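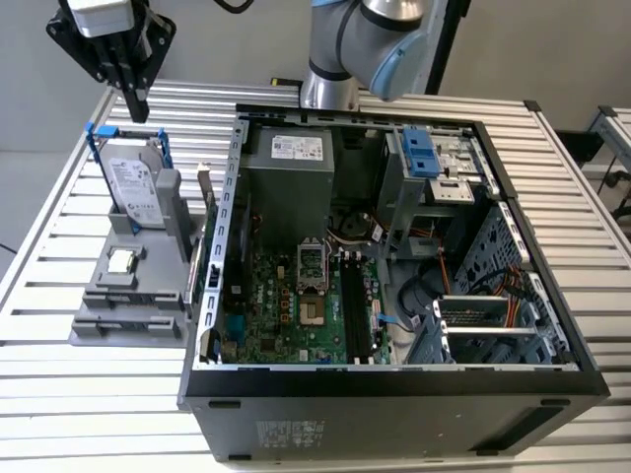

Planner 2.6 is on the disassembly cell

Trosia's new task planner went live on the desktop teardown cell on Jul 9, 2025. Each part now has its own precondition list, so a failed grasp triggers a local replan and the job no longer restarts from the first step. Median replan time is 260 ms, down from 487 ms. Pose estimates for the CPU and memory slots are refreshed before every approach. Cable segmentation is still unreliable in grey chassis interiors, and Maite Barrios is labelling more data. Logs are kept for 20 days.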